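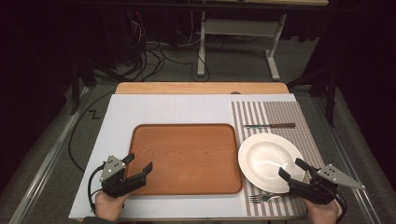
Where have we got to with the eyewash stations?
Both Hastbridge sites are fitted and signed off, and the Nuvbridge order is in but waiting on brackets from the supplier.

Sorry this is short, wanted it with you before Tuesday. Main points below.

Eyewash. Old bottles all gone from Hastbridge, most were out of date. New stations are wall mounted, 2 sealed bottles each, mirror above. Signs up as well. Expiry dates now on the shared sheet so we get a nudge the month before. Zeltach have said they'll swap the one with the cracked cover free of charge - chasing.

Training. 18 staff booked on the refresher, 5 still to do it. All five are on nights, so the day session was never going to work for them. Anahera Goodwin has agreed to run one at 9pm at Nuvbridge, same content, bit shorter on the paperwork side. Would like to pay her travel out of the training line if you're happy with that. Please say yes or no by email, not in the comments, I miss those.

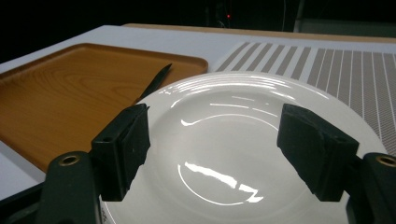
Burns kit next. We asked for gel dressings in the larger size and got the small ones. Sent back. Until they arrive the kitchen teams have cling film and the old dressings, still in date until May. Running water for burns is in the refresher too, as people were reaching for the gel first.

Accident book. New tear-out pages in use at Hastbridge, Nuvbridge still on the old book. Will move them over when that one is full, no sense wasting it.

Spend. Under on kit, slightly over on signs becuase we had one lot reprinted (wrong arrow). No change to the total asked for. Invoices in the folder, except Vávra, who have sent theirs to the old adress again.

Still to do: Nuvbridge brackets, night session, burns dressings, spare keys for the first aid room. Next report same format unless you want it different.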